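4.3 Preparing the work surface for hand-held gripper recording

This section applies to all operators who record with the Holau hand-held gripper at Pirnbridge sites. It must be read together with Section 4.2 (Lens care) and the site safety sheet.

1. Choose a table that does not rock when pressed at the corners. Wood, laminate and painted metal tops are all acceptable.

2. Set out the task objects before the gripper is switched on. Leave 300 mm of free space between the front edge of the table and the nearest task object.

3. Check the lighting through the wrist camera, at working height. Glossy tops often return bright spots that are not noticed from a standing position.

Note: Glare on the table top is permitted if it does not cover a task object. Record it in the session log under code 18.
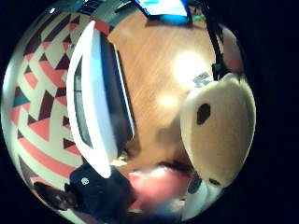 Section prepared by Dewanti Raju, Operating Standards, Pirnbridge
Revised April

Two bright patches on a wooden top, as in the view shown, are logged as a single entry. Screens that are lit and within view are logged separately under the same code.

4. Hold the gripper with all fingers behind the guard line. A fingertip that enters the lower part of the view is a minor fault. The recording may be kept, but the grip must be corrected before the next one.

5. Route straps and cables away from the path of the jaws. Where a cable must cross the work area, tape it down at both ends.

6. Make a test recording and play it back in full. Confirm that the circular view is complete and that the black border is even on all sides.

CAUTION: Do not close the jaws on a lit screen, a glass panel or any object with a power lead attached.

CAUTION: Stop work if the gripper housing becomes uncomfortable to hold. Report the unit to the Prumutmont service desk, extension 357, and do not restart it.

7. Have a second operator confirm the setup where the task sheet is marked Class 2. Both operators sign the log.

Sites using the older Ong mount should follow Annex C in place of steps 4 and 5.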